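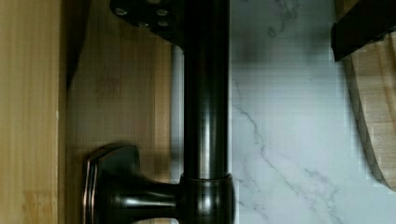 Drestura open day, February

The Drestura works is on the flat ground by the river, past the second roundabout. I went on their open day because my sister is doing up her house and had an appointment for the morning tour which she couldn't use. It opens to the public twice a year, in February and again in early autumn. Entry is free but you have to book.

I got there at twenty to ten. Parking is in the lorry yard and there is plenty of it. You sign in at a cabin, hand over a number from your booking email, and get a hi-vis waistcoat, safety glasses and a pair of foam ear plugs. Open shoes are not allowed. A man in front of me in canvas pumps was lent a pair of steel toecaps to go over them and clanked round the whole building in those.

The firm makes taps, valves and the fittings that go behind them. Most of what it sells goes to the building trade under other names, so you may well have one at home without knowing it. The domestic taps are sold as Ullik. The site covers two halls, joined by a covered passage, with the offices upstairs at the front.

Our guide was Efa Parry, who started in the packing room and now runs the finishing hall. She spoke loudly and clearly and stopped well away from the machines to take questions. There were 17 of us in the group, mostly couples with a bathroom or kitchen on the go, and a plumber with his apprentice.

The foundry comes first. Brass arrives as ingots and as clean scrap from the firm's own machining, and both go into the furnace together. You watch from behind a yellow rail. It was hot even there, and I was glad to have left my coat in the car. The cores are made from sand bound with resin, and a woman at a bench was checking them one at a time with a lamp and putting the bad ones in a bin under the table. The sand from the bin is cleaned and used again. Efa said that on a normal shift they pour 3000 bodies, and on the open day they run at half speed so that people can see what is going on.

After casting, the pieces are knocked out, sawn off their runners and left to cool in steel cages. Then it's through to machining, where the ear plugs are needed. The older machines along the back wall are Ivanov lathes, painted green, bought second-hand when the hall was built. The newer ones are enclosed and there is less to look at, only a window with cutting fluid running down it. The plumber asked why they keep the old ones. The answer was that they are used for spare parts for discontinued models, in batches of 100 or fewer, and it takes too long to set up a new machine for that.

Every body is pressure tested in a water tank. If bubbles come up, it goes back to be melted. We were each given one to hold, and it was heavier than I expected.

Polishing was the part I liked best. It is still done mostly by hand against cloth wheels, and the polishers work in booths with strong extraction. It takes two years to learn the job properly. A half-polished spout was passed round the group so we could feel where the rough casting stopped and the smooth part began.

Then finishing. Chrome is still the bulk of it, but the dark finishes have grown a lot and Efa spent a good ten minutes on them. Oil-rubbed bronze is the darkest they do. It is a chemical darkening on top of a copper layer, then it is relieved a little by hand and sealed. She said customers ring up to complain that it has changed colour at the edges where people touch it. On some ranges it is meant to, and on others it is sealed so it stays as it is, and the leaflet in the box says which. She was firm that you should never use limescale remover on either. Warm water, a drop of washing-up liquid and a dry cloth is all it wants. For limescale round the base, she suggested a damp cloth left in place for an hour.

We couldn't go into the plating area itself. There is a long window in the passage and you can see the racks going along from tank to tank.

The tour ended at five past twelve in the showroom. Tea was from an urn, and there were Welsh cakes and shortbread. The showroom has working sinks so you can try the handles, and a wall of old catalogues in frames, one open at item 1174, a brass bib tap that is still made. Bititz, who supply the ceramic cartridges, had a stand where you could take one apart and put it back together. The apprentice did his faster than the man running the stand.

There is a seconds shop in the cabin next to the gate. Prices were almost half those in the showroom and the faults were marked with a sticker. I bought a plain chrome basin tap with a small pit on the back. Card only.

A few practical points. The route is level except for one ramp, and wheelchairs can do all of it apart from the offices, which you don't visit anyway. Children under eleven aren't admitted. Toilets are at the start and the end, with none in between. Photographs are allowed in the showroom but not in either hall. Booking for the autumn day opens in July, and my sister has put it in her diary.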